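## 4. Planning the Purchase Around the Cell

Most equipment plans we have read start with the arm. The buyer picks a payload and a reach, gets a quote, and then fits everything else into whatever money is left. We did the reverse at Preststead, and we think the results are worth sharing in some detail, as the savings came from places we had never thought to look!

Our starting point was the simulated cell. Before a single quote was requested, Chung and Yen built the full station in software, down to the shelving and the wall cabinet, and asked every person with a say in the purchase to spend time with it. The rule was simple: an item could go on the budget sheet only after it had a place in the model. This sounds slow. In practice it was the fastest part of the project, and it pulled people into the planning who would normally see the equipment for the first time on delivery day.

Figure 3 shows the layout we used for the main costing round. The feeder takes up much of the left-center of the table, and the tray for finished picks sits to its right, closer to the front edge. The arm stands near the back right corner, so it has to reach across to work over the bowl. That reach became the number we shopped with. We were delighted to find that it ruled out very little, and that a smaller class of arm than the one in our first draft budget could stay on the list.
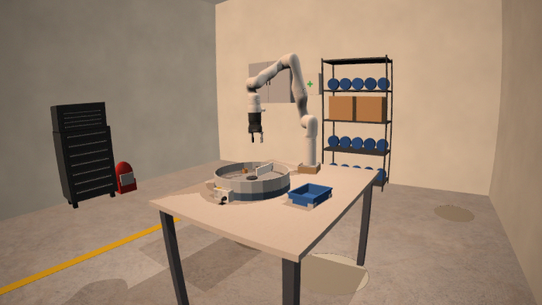 **Figure 3.** Simulated feeder cell used for the costing round, with the arm raised above the bowl feeder and the blue tray empty.

### 4.1 Budget lines and what moved them

We grouped the costs under the arm, the gripper, the feeder, the table and guarding, and a final line for installation and training. The feeder surprised us most. In our early notes it was a minor accessory, and it ended up taking 40 percent of the hardware budget. Huang had argued for this from the beginning. A cheap feeder that suits one part shape has to be replaced when the product changes, while a flexible one carries over, and the cell was meant to serve more than one product from the first month.

For that reason we placed a mixed set of parts in the bowl during planning: a small block, an upright plate and a flat disc. They are not production parts. Each stands in for a family of shapes we expect to handle, and together they gave us a quick way to talk to suppliers. Two vendors, Okier and Siu, were sent the same model and the same part files, and both came back with far better questions than we usually get from a written request. Okier asked about clearance between the gripper and the bowl wall. Siu wanted to know how parts standing on edge would be presented - a point our own draft had missed completely.

The gripper line went down. We had set money aside for a tool changer, but the parallel gripper covered all of the shapes in our simulated trials, and Aquino proposed moving the changer to a second phase. The model keeps room for it at the wrist, so the option stays open without being paid for now.

### 4.2 Space as a cost

Floor area rarely appears on an equipment quote, and we would urge other groups to put it there. The simulated room includes the tool chest along the left wall and the shelving on the right, together with the yellow floor line. With these in place, Chiang could check walking routes and access to the shelves before the table size was fixed. Her review changed the order: we asked for a narrower table than the standard one in the Bromley catalog, and dropped plans for a free-standing parts rack.

The model took two people more than 2 weeks to build, and we charged that time to the project as a budget line of its own. We recommend doing the same. Once the hours are visible, it is much easier to compare them with the cost of a late change order, and to decide how much detail the next model needs.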